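Library to open until eight as reading room is refitted

Reading time: 3 minutes

Print this page | E-mail this page

Idska town library will stay open until 8pm from March, after the council agreed to pay for longer hours and a refit of the upstairs reading room.

The library has closed at 5pm since the budget was cut, and the change means people who work in the daytime will be able to use it on their way home. The children's section will still close at 5.30pm, as it does now, and the lift will run for the whole of the opening hours.

Asif Lodhi, who manages the library, said the old times had been the most common complaint at the front desk.

"We had people standing outside at ten past five with books to return," he said. "They could see us through the glass, putting the chairs up. It was not good for them or for us."

A petition asking for evening opening was handed in last autumn with 3,397 signatures. It was started by Sólveig Bundgaard, a bus driver who lives on Mivach Road and borrows large-print novels for her mother. She said she had expected to fill a page or two.

"I left it in the bakery and at the depot and it kept coming back full," she said. "My mother gets through four books a week in winter. If I am on the day shift I can't get there before it shuts, so she ends up reading the same ones again."

The reading room was last decorated when the building stopped being a grain exchange, and parts of it have been roped off after leaks from the roof. The roof has now been repaired. The refit will bring new lighting, a second row of sockets along the window wall, and 720 metres of shelving, which will let the local history books come back from the store in Stillano.

Those books have been kept in boxes, and readers who wanted one had to fill in a slip and wait until the van came over. Troels Brynjólfsdóttir of the local history society said members were pleased to have them back, though the society would have liked them on the ground floor.

"Some of our members find the lift slow and would use the stairs if there was a better handrail," Brynjólfsdóttir said. "We have asked about the handrail. We were told it is being looked at."

The parish registers will stay in Stillano, where the store is kept at a steady temperature. Copies on film can be read at the library, and the film reader has been repaired.

The work is being done by Hauksdóttir, the joinery firm that fitted the shelves at the college. Upstairs will be shut for the first two weeks of the job and the newspapers will be moved to the table by the front desk. The two large study tables will be sanded and put back, and the green lamps are to be rewired and kept after several readers wrote in to ask about them. 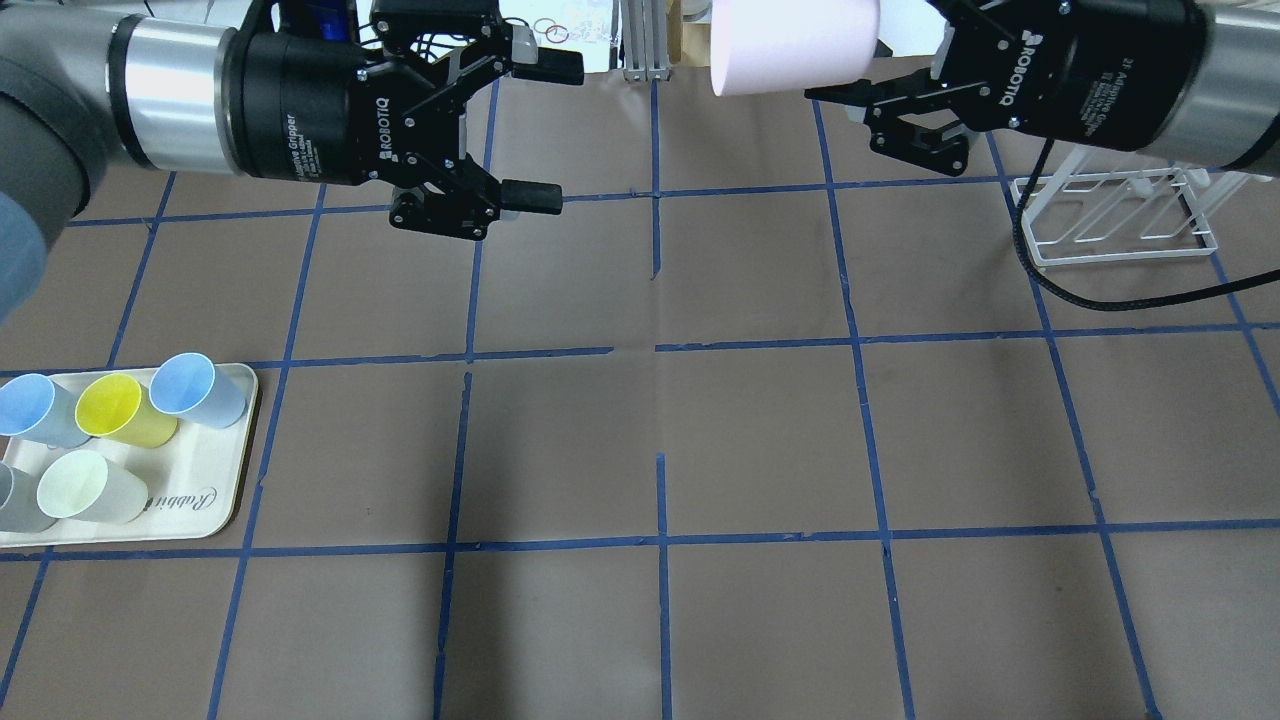 Staff will work the new hours in two shifts. Lodhi said one part-time post had been added and that existing staff had been asked which evenings they preferred. The last loan of the day will be at 7.45pm, and the public computers will log off at the same time. Returns can still be left in the box beside the side door at any hour, although the box is not large enough for atlases or music scores.

Councillor Jarmo Toivonen, who voted against the plan, said he had no quarrel with the library but thought the money should have gone to the swimming pool first. He said the changing rooms there were in a poor state and that the council had put off the repairs twice.

Ívar Overgaard, who chairs the culture and leisure group on the council, said the pool would be dealt with in next year's budget. The evening hours will run for a year, and the council will then look at how many people have come in after 5pm before it decides whether to keep them.

The car park behind the library will be free after 5pm on the days it is open late. Anyone who parks there earlier will still need a ticket from the machine. Books due back while the upstairs is shut have been renewed and no fines will be charged on them.

Print this page | E-mail this page

Contact the newsroom | Copyright Idska local news, all rights reserved | Back to top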